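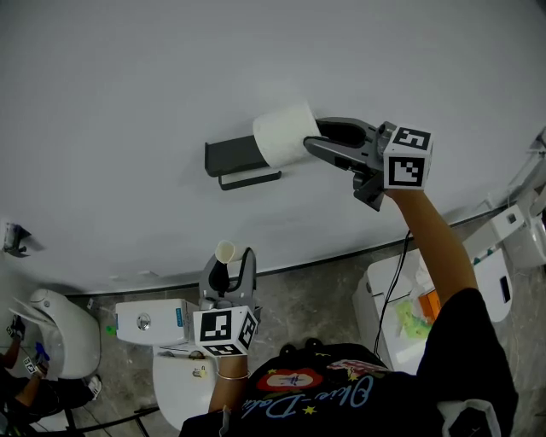 关于我们

Kesbridge 是一家做洗手间和茶水间日常维护的小公司。客户大多是办公楼里的中小企业，也有几所培训学校、两家诊所和一些共享办公空间。我们负责的东西很具体：卷纸、擦手纸、洗手液、垃圾袋、杯子、台面、地面、水箱按钮。这些东西平时没什么人留意，缺了或者坏了，当天就会有人来找行政。

公司成立于2020年8月，创办人是 Nesma Farouk 和 Karim Lamrani。两人之前在同一家物业公司工作，一个管采购，一个管楼层巡查。当时楼里的清洁外包给一家公司，耗材由另一家送，五金维修又要另外报修。一个纸架松了，清洁的人说不归他们管，送纸的人只管把纸放进库房，维修要排期，最后往往是卷纸在水箱上搁好几个星期。Kesbridge 最早的业务就是把这三件事放到一张单子上，由同一个人上门处理。

现在公司固定员工8人，签约的服务点有78个，都在市区和近郊，开车一小时以内能到。再远的点我们暂时不接。

我们做什么

洗手间部分，每次上门先看纸。卷纸用到剩下薄薄一层就换，换下来的余卷收回，不留在窗台或者水箱盖上。装纸的方向统一为纸头朝外、从上方垂下，客户另有要求的按客户的来。纸架用手晃一晃，松动的当场紧螺丝，墙里的膨胀管坏了的，记下来，下一次带钻和新的膨胀管过来。

然后是马桶和小便器。按一次冲水，听水箱回水的声音，一直不停的要开盖检查浮球和密封圈。按钮卡住多半是水垢，用除垢剂擦洗后再试。底座和地面相接的一圈用窄刷子刷，踢脚线擦干。石纹地砖不用强酸类清洁剂，地面有纹路时水渍不容易看出来，所以拖完以后要蹲下来侧着光看一遍。

茶水间部分以补货和擦洗为主。杯子、搅拌棒、纸巾、糖包按约定数量补齐，杯子保持杯口的方向一致，成摞的外包装只撕开一半。咖啡机的滴水盘和奶路由我们清洗，机器本身的维修由客户自己的供应商负责。冰箱每月清一次，清之前两天在门上贴通知，没写名字又过期的东西会扔掉。 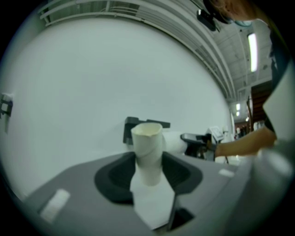
白色的杯子，杯口朝上；后面是一整面白墙，墙顶有白色栏杆。

耗材从哪里来

卷纸和擦手纸主要用 Nultach 的，洗手液和垃圾袋来自 Shehata，杯子两家都有，看客户选哪一种。选这两家的理由很普通：送货准时，规格几年没有大变动，退换不费事。我们不代理任何品牌，也不收供应商的返点。客户已经有固定供货渠道的，可以继续用自己的货，我们只收上门和更换的费用。

库房在 Bostau 园区的一楼，面积不大，靠墙是卷纸，中间是杯子和垃圾袋，洗涤用品单独放在带通风的小间。卷纸常备约500卷，杯子常备2000只，低于这个数就下单。库房由 Fahad Shaikh 管理，出入库目前还是手写登记，晚上再录入电脑。我们试过扫码，纸箱受潮后标签容易掉，后来就停了。

Fahad 也负责验货。每批卷纸到了以后拆一箱，量纸芯内径，因为有的纸架轴比较粗，纸芯小一点就套不进去，硬套进去也转不动。杯子则是倒满热水放二十分钟，看杯底渗不渗水，杯身软不软。不合格的整批退回。

怎么上门

每个服务点有一份固定的单子，夹在洗手间门后或者茶水间柜子里。单子上写着纸架型号、卷纸尺寸、地面和台面材质、水阀位置，以及不能用的清洁剂。第一次上门由 Nima Fallahi 去，他看完以后写这份单子，通常要一个上午。之后换谁去都按单子做。

上门时间可以选早上上班前、午后或者下班后。洗手间作业时门口会放黄色提示牌，只关正在处理的隔间，不会把整间锁起来。如果一层楼只有一个洗手间，我们尽量安排在下班后。

做完以后在单子上签名，写下换了多少纸、补了多少货、还有什么没处理。这份单子的照片当天发给客户的联系人。没处理完的事项会一直列在单子上，直到划掉为止，所以有的单子看上去比较乱。

我们不做的事

外墙、地毯深洗、灭虫、高处灯具更换，这些我们不做，可以介绍别的公司，介绍不收费。管道堵塞只处理用皮搋子和手摇疏通器能解决的，需要拆马桶的请找水电工。我们也不接一次性的开荒保洁。

有几家客户问过能不能顺带做会议室布置和收发快递，目前人手不够，没有接。

员工

除了上面提到的几位，Aicha Badawi 负责客户联系和排班。改时间、临时加一次补货、反映问题，都找她。她上午在办公室，下午常在外面，打电话没人接的话请发短信，写清楚楼号和楼层。

其余四位同事都是上门服务人员，分成两条线路，每年11月对调一次。对调之前，两边的人会一起走一遍所有的点，走完大概要两个星期，这段时间上门的可能是两个人，费用不变。

新同事入职后先在库房待一周，认货、装车、学看单子，第二周开始跟线。公司办公室的洗手间和茶水间也按客户的标准维护，新人第一次独立做的就是这里，做完由线路上的同事检查。换卷纸、拆纸架、调水箱、擦踢脚线，都要自己动手做过才能出去。工具统一发放，包括十字和内六角螺丝刀、窄刷、两种颜色的抹布和一双备用手套。洗手间和茶水间的抹布颜色不同，洗的时候也分开洗。

收费

按服务点和上门次数收月费，耗材另计，单价附在合同后面，一年调整一次。调价提前一个月书面通知。首月可以随时终止，只结算已经上门的次数和已经拆封的货。合同期满不自动续签，由 Aicha 提前联系确认。

发票每月月底开，客户需要把洗手间和茶水间的费用分开列的，请在签约时说明。

联系我们

新客户请先告诉我们地址、楼层数、洗手间和茶水间的数量，以及现在用的卷纸规格。如果不清楚规格，量一下纸芯的内径和整卷的宽度也可以。收到以后我们会约时间上门看，看现场不收费，报价在看完之后三个工作日内给出。

办公室和库房在同一处，Bostau 园区一楼，货车入口旁边。自提耗材请提前一天说，库房中午关门一小时。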